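Keeping the Ruvudell Bench Happy
Notes from the Lullstead workshop

It has been a busy June on the handheld gripper bench, and since several of you have asked how we keep the thing going, I promised I would write it down properly this time.
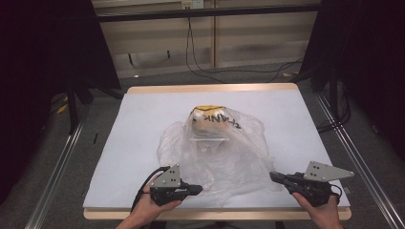
Most of what goes wrong with a pair of handheld grippers is small and slow, and you can work all morning without noticing it. A jaw starts closing a hair late, or a cable begins to tug at the wrist, and by the afternoon every recording has a little wobble in it. So we look the pair over before the first run, with a coffee in the other hand if need be, and we do it the same way each time.

The marker plates come first. Wipe the dotted face with a dry cloth and nothing else (I once used window cleaner and spent a long evening regretting it!), then try to wiggle the plate with one finger. If it moves at all, tighten it and run the calibration again. Pascal Perrin likes to do this twice, and I have stopped teasing him about it, as his numbers are always better than mine.

Next come the jaws. Open and close each one 5 times, slowly, and listen. A dry click usually means grit in the slide, and a soft brush will get it out. Thin plastic is the real test of a jaw. A crinkly clear bag will slip out of a worn pad that still holds a wooden block perfectly well, so we now keep bags in the daily mix and swap the pads every 300 runs, whether they look tired or not. Left and right get swapped together, please – a fresh pad on one side and an old one on the other makes for a very lopsided pull.

Then the cables. Leave a generous loop behind each grip and never pull it snug, even if the loop looks untidy. We lost one connector in the spring at run 656, right in the middle of a good stretch, and it was a cable I had shortened myself to be neat. Solange Le Goff has since put spares in the top drawer, labeled, along with the brushes and the small hex keys. Do put the keys back.

Last of all, check that the white board sits flat and hasn't crept along the tabletop. It slides a little with use, and roughly 100 runs is as long as I would trust it without a look.

The new pads from Skident should reach us before the month is out. If you would like to learn the plate calibration, come by at nine in the morning, when the bench is free, and Pascal or I will gladly take you through it.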